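Sunville Workplace Automation Grant
Second Interim Progress Report
Submitted by: Clisenbridge Catering Services
Prepared by: Ona Liepiņa, Project Lead
Reporting period ending October

1. Purpose of this report

This report describes the work carried out by Clisenbridge Catering Services under the Sunville Workplace Automation Grant since the first interim report. It covers the state of the technical work, the effect on staff at the Trismont site, spending against the approved plan, and the matters on which the project requests a decision from the funder.

2. Background

The Trismont kitchen prepares and serves meals for three neighboring office buildings. Table clearing and wiping are carried out by the dining room team between sittings and again after the last one. In the staff survey submitted with our application, the team named these two tasks as the main source of shoulder and wrist complaints. The project is testing whether a robotic arm can take over part of this work, and what the remaining work should look like for the people who do it.

The grant agreement sets a target of 1000 recorded task runs at the test bench before any equipment is placed in the dining room. Tymoshchuk Engineering, our technical partner, is responsible for the arm, its control software and the safety assessment. Clisenbridge provides the staff, the premises and the task descriptions.

3. Progress on the technical work

At the end of the reporting period, 458 runs had been recorded. This is behind the schedule given in the first interim report. The delay has two causes. The gripper fingers had to be replaced after wear was found on the inner faces, and the delivery took five weeks. In addition, the task list was revised in response to comments from the dining room team, and the runs already made under the old list for wiping were excluded from the total.

The revised list separates handling the cloth from handling dishes. Under the earlier list the two were mixed in a single run, and it was difficult to tell which part had caused a failure. Each run now has one stated task and one stated result, entered by the operator on duty.

Picking up rigid items has reached the level of reliability set out in the agreement. Cloth handling has not. A cloth does not keep its shape from one run to the next, and the arm often takes hold of it too near an edge. Tymoshchuk Engineering has proposed a change in the approach angle, which will be tested in the coming period. 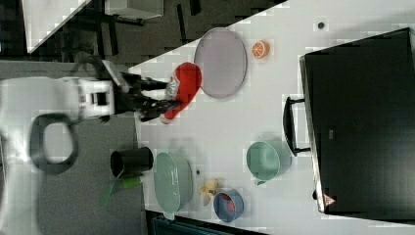 Figure 1. Cloth handling at the test bench. The gripper holds a red cloth beside a plate, with bowls and other items on the table.

The layout of items on the bench is changed between runs so that results do not depend on a single arrangement. The dining room team has asked that crowded tables be given more weight, as these are common after the midday sitting. This request has been accepted.

4. Effects on staff

No positions have been reduced as a result of the project, and the commitment given in the application remains in force. Four members of the dining room team have completed operator training and now share the bench shifts. Their regular duties are covered by additional hours paid from the grant.

The operators report that the work is less tiring for the arms and shoulders but calls for longer periods of close attention. Two of them found the original three-hour shift too long. Shifts were shortened to 90 minutes in the second month, and the operators have asked that this limit be kept when the arm moves to the dining room.

Staff who have not been trained raised a different concern. They expect that the arm will be given the easy tables and that heavier cleaning will be left to them. We consider this a fair point. A draft division of tasks has been prepared and will be discussed with the whole team before it is adopted. Pay grading for the operator role is also unresolved. At present operators receive a temporary supplement, and a permanent arrangement will need to be agreed with staff representatives.

5. Spending

Spending is within the approved total. Equipment costs were higher than planned owing to the replacement fingers, and travel costs were lower. The difference has been met within the existing budget lines, as the agreement permits. A detailed statement is attached as Annex 2.

6. Work planned for the next period

The bench runs will continue until the target of 1000 is met, with priority given to cloth handling. Tymoshchuk Engineering will deliver the first part of the safety assessment for the dining room. Training will be offered to a second group of staff, including those on evening hours, who could not attend the first course.

7. Decisions requested

We ask the funder to approve an extension of two months for the bench stage, at no additional cost. We also ask for confirmation that the temporary operator supplement may continue to be charged to the grant during the extension.

Annex 1: Revised task list
Annex 2: Statement of spending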